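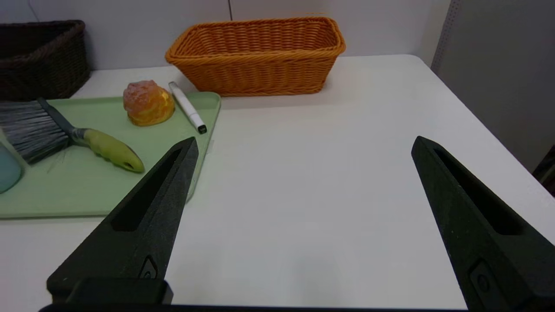 Carburetor float height on a Dreltar 135 after a long period of storage

I am seeking advice regarding a Dreltar 135 single-cylinder motorcycle that stood in a dry garage for 14 years before it came into my care. The carburetor has been removed, taken apart on a plain white tabletop and cleaned with a commercial solvent. All jets were confirmed to be clear before they were refitted. The machine now starts on the second or third kick, idles for a minute or so, and then begins to pass fuel from the overflow pipe. If the fuel tap is closed, the overflow stops and the engine runs normally until the bowl is empty.

The owner's handbook gives no float height. A photocopied Grenwood service sheet supplied with the motorcycle gives a figure of 14 mm, but the sheet does not state whether this is measured with the gasket in place. I have set the float to 14 mm without the gasket and the fault remains. The float needle is original. The float itself is brass and does not appear to contain any fuel when shaken.

I would be grateful for guidance on two points. First, should the measurement be taken with or without the gasket? Second, is it advisable to replace the needle before making any further adjustment? The motorcycle is required for a club inspection in April.

Posted by Aroha Quinlan

Ouellet Cycle Library
Member, technical section

The measurement on this carburetor is taken without the gasket, from the bare face of the body to the lowest edge of the float. The carburetor should be held at an angle, so that the float tang just touches the needle without pressing down the small spring pin inside it. If the body is held fully upside down, the weight of a brass float will compress the pin and the reading will be wrong. 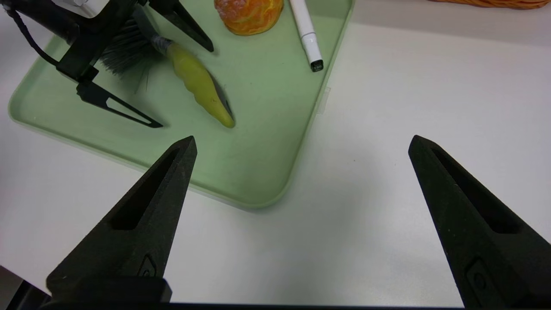

White tabletop with a pale green tray

With regard to the second point, the needle should be replaced before any further adjustment is made. A needle of this age will usually show a ring worn into the tip where it meets the seat. The wear can be difficult to see, but it can often be felt with a fingernail. The seat should be inspected at the same time. On the Dreltar it is pressed into the body and is not sold separately, so light polishing with a cotton swab and metal polish is the usual remedy. All traces of polish must be washed out afterward.

Please also note that the overflow pipe is a brass tube standing inside the bowl. These tubes are known to split along their length, and a split tube will pass fuel at any float setting. To test it, remove the bowl, hold it level, fill it to just below the top of the tube and leave it for 60 minutes. If fuel appears at the outlet, the tube must be soldered or the bowl replaced. Members are reminded to carry out this work outdoors, away from any flame or heater.

kickstart_only

Agree with the above about the needle. I had the same trouble on mine and it was only a piece of rust from the tank stuck in the seat. Ikon sell an inline filter that fits the 6 mm pipe. Worth looking inside the tank with a flashlight before you buy anything.

Aroha Quinlan
Original poster

I wish to thank both contributors and to report the outcome for the benefit of other members.
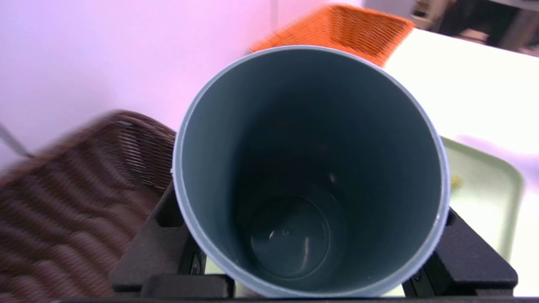 The bowl was tested in the manner described and the overflow tube was found to be sound. The tank was then drained in stages, and the fuel was left to stand so that any sediment could settle. For this purpose a plain, open container such as a slate-gray cylindrical cup is quite suitable, provided that it is resistant to gasoline and is not used for any other purpose afterward. A fine layer of rust was found in the first two batches and very little in those that followed.

A new needle has been fitted, the seat has been polished, and the float has been reset to 14 mm without the gasket, with the body held at an angle. The engine has since been run for about 60 minutes in total, with no fuel at the overflow pipe. A filter has been ordered and will be fitted before the inspection -- the existing fuel pipe is rather stiff and will be replaced at the same time.

One small matter remains. The idle speed rises slightly when the engine is fully warm, and the air screw appears to have little effect beyond one and a half turns. I will open a separate thread on that subject if a new manifold gasket does not correct it.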